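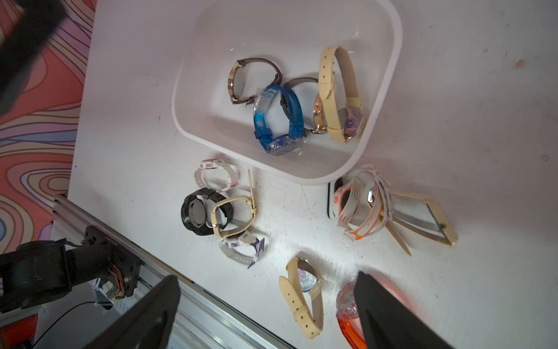 From: Katia Marras
To: the watch swap list
Date: March 4, 2025
Subject: Re: Sorting a mixed lot – where do you even start?

Hi Toivo, hi all,

Oh, I know this feeling! Bram and I split a mixed lot in February (43 watches, mostly plastic, a few leather ones hiding in there) and I spent the first evening just pushing them from one side of the table to the other.

Toivo Lahtinen wrote:
> I bought a box of 171 inexpensive watches from an estate clear-out and
> I have no system at all. Some have leather straps, most are plastic or
> that rubbery stuff. Do you sort by brand? By color? By whether they run?
> Also the white straps are all going a bit yellow where they touched the
> others. Is that fixable or do I just sell them as cream, ha.

I don't do brand at all at the start. With cheap fashion watches you can lose an hour squinting at case backs, and half of them say nothing useful anyway. What I do is put everything out on a white table, as spread out as I can manage, and have one shallow bin for the ones I've looked at. A white bin is nice because you can see what's in it, but anything with low sides will do – I used a deep shoebox once and everything at the bottom got scratched by the buckles.

Then I go by strap material. Leather first, so the browns and grays get away from the rubbery ones before anything else happens. I really do think the soft plastic straps leave something on leather if they sit together for months. I had a nice gray strap with a pink blotch on it that never came off, and I've tried everything short of sandpaper.

See-through ones get their own spot too. The clear blues and oranges show every speck of grime inside the lugs, so they all get the same treatment (lukewarm water, a drop of dish soap, an old baby toothbrush, and keep the case itself out of the water unless you'd trust it in a rainstorm).

The ones that drive me nuts are the printed straps. White with purple, white with orange, whatever. DON'T use alcohol on those! I wiped one down last year and the pattern came off on the cotton pad in about one second flat. Now they get a damp cloth and that's it.

As for the yellowing, some of yours might have started out cream! I'd compare the underside of the strap, up by the case, with the outside. If the hidden part is bright white, then yes, it's aged, and in my experience it isn't coming back. I just write "some yellowing" in the listing and people are fine with it.

Oh, and buckle them before you store them. Long straps left open hook into each other, and then you pick up one and get four. I close each one on the last hole so it makes a loop and stand them on their sides in the drawer.

Batteries I leave for the very end. Kristof Vermeulen used to do them first and had 200 cells in a drawer before he figured out which watches he wanted to keep – Kristof, correct me if I'm slandering you. If I'm not keeping a watch and it's not running, the old cell comes out and it goes in the 5 dollar pile as is.

Does anyone have a source for straps that fit the rectangular cases, by the way? The lugs on mine are a weird width and I'm two short.

Katia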